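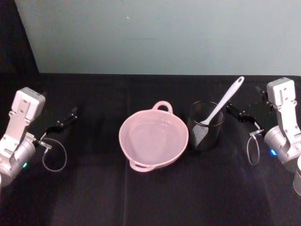 Dirkine two-arm tabletop kit, reviewed after 4 months
Bought with our own money, 3 stars out of 5

The Dirkine is sold as a budget setup, and the sticker price of $2,368 is why our small shop in Nemwood went for it over the Breto. We had $3,000 to spend. I mention this so you can enjoy the arithmetic along with me.

The price covers two arms, two grippers and a power supply. It does not cover table clamps, spare finger joints, or the software license after the trial month. Freight was extra too, and came on a separate invoice, presumably to spare our feelings. By February we had passed the $3,000 and were buying props out of the coffee money. A kitchen bowl, a mesh pencil cup and a spatula cost very little, and I recommend them as the best value in the whole project.

As for the arms, I like them. The thin fingers suit handles and rims, and they're easy to get at with a screwdriver, which you will own several of. The wrist cables hang in big loops, and I'd pay for a tidier version. The status lights are small but readable from across the room.

Support is slow. I asked Nigatu, the reseller, for a quote on spare fingers and got it 9 days later, on a Friday at 5:40 p.m.

If you're planning a purchase, ask for the license renewal price in writing and put a line in the budget for spares. Buy a plain black cloth for the table as well. Would I order the Dirkine again? Yes, with a bigger number in the spreadsheet.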